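3.2 Gathering the examples

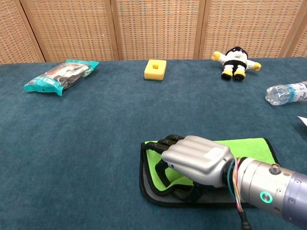 I'll be upfront that most of my time on this project went into collecting, and very little into the model. We needed 300 good runs for Lagman, our name for the policy that learns to handle soft and awkward things, and I figured that would take a couple of weeks. Ha! It took until January.

Each run starts from a fresh layout. Bindu Reddy shuffled the objects while I got the hand back to its starting pose, and then one of us drove it through the task (I got better at this, she was good from the first morning). We saved the joint angles, the chest camera video and a one-line note typed right after. Those notes were Bindu's idea, and I grumbled, but they saved us later when we had to work out why a batch of runs looked so odd in the Zilov viewer.

Figure 2. Folded cloth pad under the hand, with the snack bag, sponge block, plush toy and water bottle along the back of the table.

Cloth was the hard one. A bottle is the same bottle every time you set it down, but a pad folds a little differently on every try, so we gave it 70 runs of its own and still wanted more. The snack bag was a pain too, mostly when we grabbed it by the middle. We threw out 40 runs in all, nearly always for a slip by whoever was driving. If the hand fumbled and then recovered, we kept the run, and I'd do that again – the recoveries are some of my favorite clips in the set!

We trained on everything that survived, with no reweighting between objects. Section 4 gets into how that went for the cloth.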